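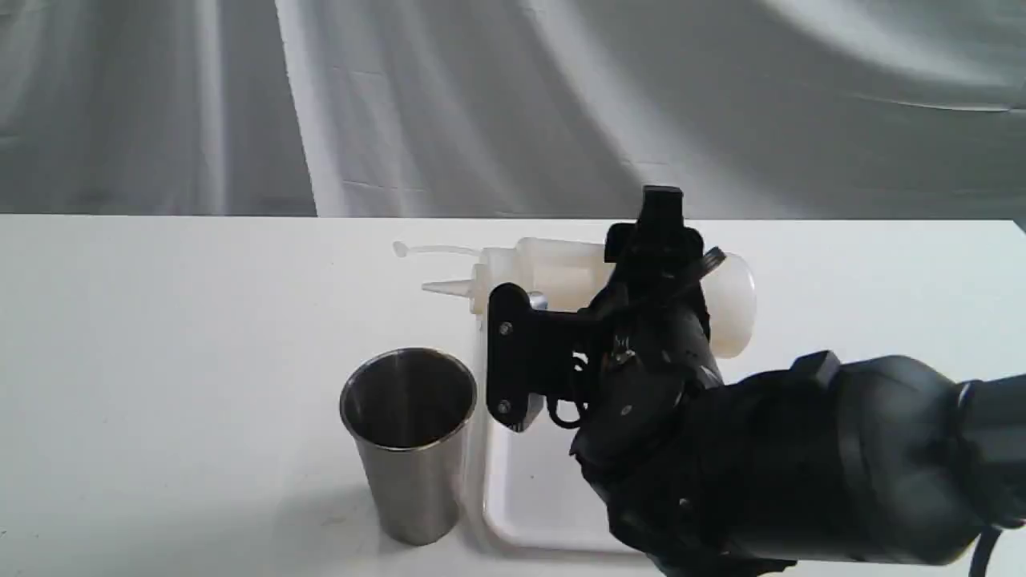

Keeping the arm honest: an afternoon with Ayantu Shiferaw

I have been told so many times that a robot cell "more or less runs itself" that I went to Kosomden mainly to find out who does the running. It is Ayantu Shiferaw. She sets up the cell in the mornings, looks after the gripper, and gets the phone call when it stops. She had set aside an hour for me and gave me nearly two, partly, I think, because I kept asking the same question in different ways.

The question was how much of her week goes on the machine. She didn't like it much.

"It depends what you call looking after," she said. "If you mean spanners, not a lot. If you mean standing next to it wondering why it's doing what it's doing, then quite a bit more."

The work itself sounds like nothing. The gripper picks up light household things, such as a squeeze bottle, and puts them where they've been asked for. A child could do it, as I pointed out. She agreed that a child could, and said a child would also spot a loose screw.

Screws take up a good part of the conversation. Those on the gripper's plates get checked before the first run, by hand, with a short driver she keeps in her pocket. Vondard, who supplied the gripper, suggest a full inspection every 2,000 cycles. Shiferaw does hers more often and thinks the figure was written for a tidier sort of life. "They tested it picking up the same block over and over. We give it a soft bottle lying on its side, and it squeezes, and the bottle gives, and the fingers twist a bit. That's different wear."

Had she told Vondard so? She had, in February. They sent back the manual.

Cables are the other nuisance. They have to loop round the joints with enough slack for the wrist to turn and not so much that they catch. She ties them, runs the arm slowly through its widest movements, watches, and unties half of them again. I asked whether there wasn't a proper measurement for this. There is one, apparently, and she ignores it. I wasn't sure what to make of that. It may be craft, or it may be a procedure that lives in one person's head, and firms tend to discover the difference when the person goes on leave.

When she does go on leave, Kidus Gashaw takes over. He has a written sheet. She showed it to me, and it is a decent sheet, though the part on cables says "leave enough".

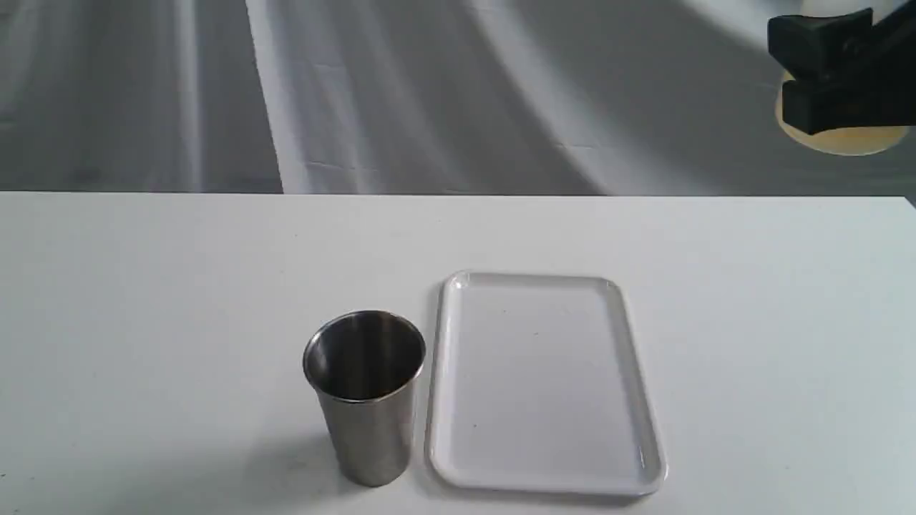 Setting up the table is the job I had expected to be dull, and it's where I began to have some sympathy. Everything the arm does depends on knowing where the table is, and tables move. People lean on them. Shiferaw starts each morning by sending the arm to a few known points and seeing how far out it is. Then the objects go down. The steel cup stands so close to the left side of the tray that there's hardly any room between them, and if the calibration is off, that side is where she expects to find out. "I'd rather it knocked a cup than something that breaks," she said. An empty tray also gets a look before anything is laid on it, mostly for the shine. A glossy white surface on a white table is a poor friend to a camera, and on bright mornings she will fiddle with the lights until she's happy.

Fiddle was her word. I asked whether a system that needs its lighting fiddled with can be called reliable. She took her time over it.

"It's reliable once it's set up," she said. "I know how that sounds."

It sounds like most of what I've been told about automation over the years. To be fair to her, she was the first to say it with a straight face and then show me the log. Out of the last 100 attempts she had written down, 14 had gone wrong in some way. A few were drops. Most were what she calls "nearly" – the gripper closes, but too high or too far along, and the thing swings when it lifts. Abenezer Fikre, her manager, counts a nearly as a success. She doesn't. They have been arguing about it for months, and the number that goes upstairs is his.

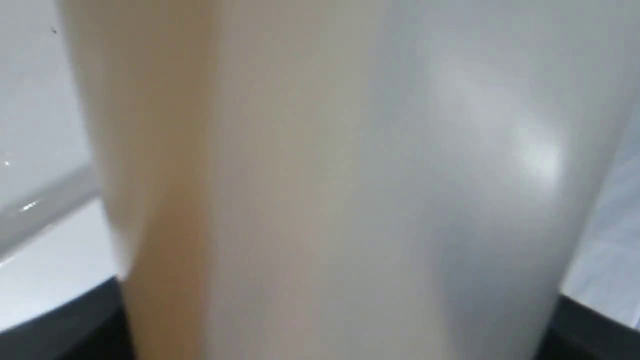 I asked Fikre about this in the corridor. He said a lifted bottle is a lifted bottle. I can see why he says it, and I can also see why I'd sooner read her log than his report.

The repairs, when they come, are rarely dramatic. The worst this year was a finger that had begun to close late. Shiferaw changed the cable, which made no difference, then changed the finger, which made no difference either, and then rang Zhiqiang Cao at Karimi, the firm that does their servicing. He asked her to listen to it. "I thought he was joking," she said. "He had me hold the phone up to the housing." He thought the actuator was dragging, and he posted her a replacement. Fitting it took her 40 minutes. Waiting for it had taken nine days, and in that time the work was done by Gashaw, with his hands.

I asked whether he'd been faster. She laughed and said nobody had timed him. I think somebody should have.

There is talk of a second cell, built to the same plan, at the Trodach site. Shiferaw has been asked to write down everything she does so that people there can copy it. She has got as far as the morning checks. The lighting she has left until last, and she doesn't yet know what to put for the cables.

"Fikre wants it on two pages," she said. "I've told him he can have two pages or he can have it working."

She had the driver out again by the time I found my coat, and was going round the gripper one screw at a time.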